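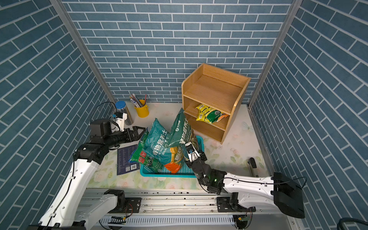 Saturday, 7:40 am, dye shed

Third week of trying to get a decent green out of weld and indigo. Birthe says green is the color that keeps dyers humble. Birthe has been getting good greens since before I could drive, so I take this with some salt, of which we have plenty.

Plan for today was simple. Mordant two skeins in alum, yellow first, then a short dip in the vat. The Haltthorpe wool went in, the Clilura blend stayed on the shelf because it came out of the last bath looking like pond weed and I'm still sore about it.

Alum bath at 60 C by 8:30. Left it alone. Rukhsana came in, lifted the lid, said "hm," and put the lid back. No further comment could be obtained.

Weld bath: chopped tops from the March bundle, simmered, strained through the old pillowcase. The pillowcase is now the best yellow in the building. Added a pinch of chalk. Yellow on the wool was strong and a bit acid, which I like. Evaristo asked if it was meant to be that loud. Yes.

The vat was another matter. It had a coppery skin when I opened it and the liquid under it was blue, so, not reduced. Should be yellow-green. I'd topped it up last time and then stirred it like soup. My own handwriting on the wall says DO NOT STIR LIKE SOUP. Warmed it, fed it fructose and a little lime, put the lid on and went to do the yarn inventory as penance.

Inventory: 2,063 grams of undyed Haltthorpe, assuming the Trodemier scale can be trusted, and it told me last month that an empty bowl weighed more than Clotilde's lunch. Will check it against Sulastri's kitchen one.

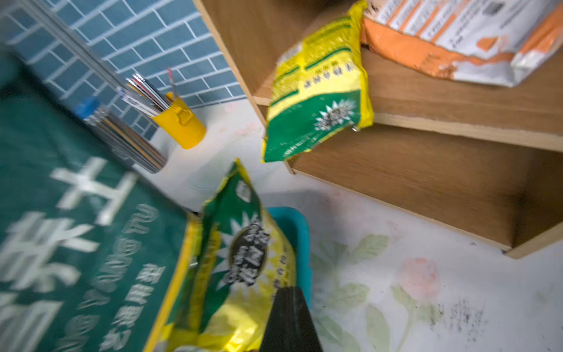 Packets and green bag, with the teal container.

11:15. Vat came round. Liquid clear and yellowish at last, bronze on top. First skein in for one minute, out, squeezed under the surface so as not to drip air back in. Came up yellow, went green from the outside edges inward. Still my favorite part of the job, and I will not be discussing it with Evaristo.

Second skein in for three minutes. Too long. It's teal, and a patchy teal, with a band across the middle where the tie was too tight. Birthe calls this "resist work" if it sells and "a tie that was too tight" if it doesn't.

Rinsed both, a splash of vinegar in the last water, hung at the north end out of the sun.

For next time:
Figure-eight ties, looser than feels sensible.
Wet the wool out overnight. An hour is not overnight, whatever I told Sulastri.
One minute, air, then look at it before going back in.
Ask Kong if the weld seed order went through.
Light test strips from both skeins, half under card, on the windowsill.

Rukhsana looked at the first skein on her way out and said "hm" again, but higher.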